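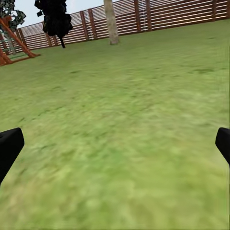 21 December 2021

Reran the fingertip test this morning with the colour jitter turned off, as Tamara asked for on the last call. She thinks the jitter has been hiding a problem with how the network uses the background, and after today I think she is right. I did the garden backdrop first. It is a good one for the purpose: a big stretch of lawn with hardly any detail in it, the two black fingertips coming in from the sides, and then the slatted fence and the posts all up at the far end. If the network really finds the tips from the tips, the fence ought not to matter. With the jitter off it matters quite a lot. Covering the fence with flat grey moved the predicted tip positions by 11 pixels on average, with the arms in exactly the same pose.

I want to write down how I did it before I forget, as my notes from October are useless and I had to redo half of that work from the scripts.

The set is 3,000 rendered frames, all from Drenden, same arm poses for every backdrop. For each frame I make a second copy in which everything beyond the lawn is painted over with one flat colour, using the depth buffer and a cut-off. Then I run the network on both copies and take the difference between the two answers. I don't compare with the true position at this stage. That was the mistake last time. The network can be wrong in both copies by the same amount, and then it isn't the background's fault and we have to look for it somewhere else. The comparison with the truth comes afterwards, in a separate table.

The cut-off took longer than the test. I had it set too near at first and it was eating the far part of the grass, which made the shift look larger than it was. Moved it out, checked a handful of frames by eye, ran the lot again. Kept the bad numbers in a folder called old_cutoff in case Man-sik wants to see how sensitive it is.

Lunch at the desk. Soup, and the last of the bread.

In the afternoon I did the poses with both arms well into view. I expected these to be better, with more of the arm to go on -- the network gets the forearm, the wrist, the grippers, and the background should count for less. They were better for the left tip. For the right one they were slightly worse, and I spent a good hour thinking I had swapped the labels. I had not. Bo-ram looked over my shoulder (on the shared screen, she is at home with a cough) and said to try the pole.

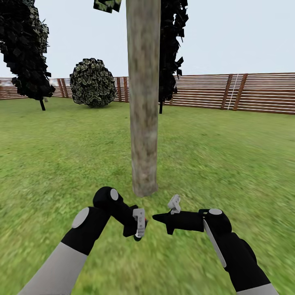

Garden backdrop, both arms reaching in at the foot of the pole, gap between the grippers still open.

So I took the pole out. There is a flag for it in the scene file, which I had never used. With the pole gone and everything else left alone, the right tip settled down and the difference between the two sides more or less went away. I had been thinking of the pole as part of the foreground because it is so close, and so my cut-off never touched it. It was there in both copies. It could not have caused the shift alone, then, and yet removing it changed the shift. The only way I can make sense of that is that the network uses the pole and the fence together, something like an upright against level lines, and gets its idea of where the camera is from the pair. Take away either and it has to fall back on the arms.

That would fit with what Tumaini saw in the kitchen backdrop, where the shift got smaller when he hid the table leg. At the time we put it down to shadows. I have asked him to send me the frames.

I should be careful. It is one backdrop, and the two trained networks we have for this started from the same weights, so they are not much of a check on each other. Both show the effect, one more strongly. Su-bin offered to train a fresh one over the holidays on the Midtbø machine if somebody can get it switched on. I said yes please, and that I would write up the settings tonight, so I must do that.

Call with the others at four. I showed the plots. Man-sik asked whether any of this matters for Zedamgate, given that nobody is going to put the arms in a garden. Fair question. My answer was that we picked the garden because the far part and the near part come apart so cleanly, with all that grass in the middle, and that if the network is reading its position off a fence it will be reading it off a door frame at Fullevcombe. He was happy with that, or at least he stopped asking. Tamara wants the test run as standard on each new network before anyone quotes an accuracy figure. I agree with her but it doubles the rendering time if we keep painting the copies in full size, so I need to see if half size gives the same answer.

We also talked about what to call the number. I had been calling it the background shift. Bo-ram said that sounds as though the background moves. Left it for January.

Things to do tomorrow, while I remember them. Half-size test on the garden. Pole in and out for each of the two networks, with the fence kept and with it painted over, so that all four combinations are there in one table and I don't have to argue from memory. Ask Tumaini about the kitchen frames again if they haven't come. Put the cut-off value in the config file and take it out of the script, where I have it typed in by hand in two places. I found that out today by changing only one of them.

It was dark by the time I stopped. The heating in the office went off early, so I wrote this with my coat on and then came home on the late bus. Settings for Su-bin are done and sent -- more than I meant to write, but she did ask for all of it. Left the pole runs going overnight.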